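Re: [lisora-dev] grasp scorer, merge before October?

Marlina Wijaya wrote:
> The new scorer picks a rim grasp on both bowls in 40 of 40
> replays. I'd like to merge it and drop the old depth check.

Forty replays of what, though? If they all come from log 1409, that's one table layout scored 40 times. I'd keep the depth check until we see it run on the clear stuff. 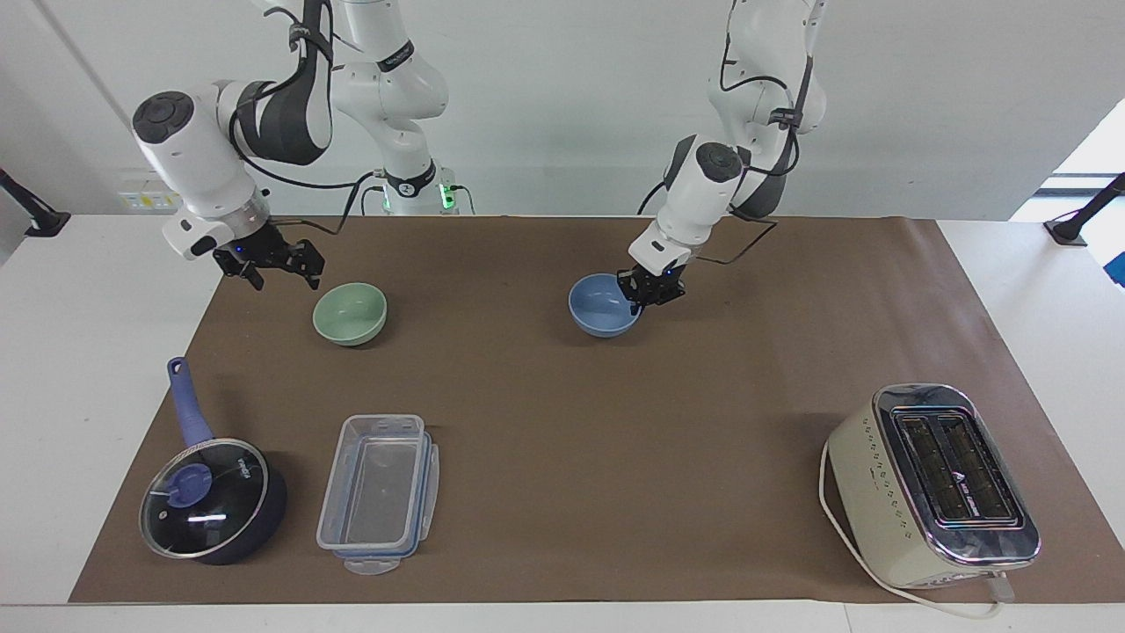
Left gripper at the rim of the blue bowl, right one open by the green.

The bowls are the easy part. My worry is the glass lid on the pan and the clear food container -- on my branch the planner treats both as free space in 5 of 11 runs, and the old check is the only thing that stops the arm.

Ruben, can you rerun with the check off, in sim only? And please post the failures too, not just the score.

Niilo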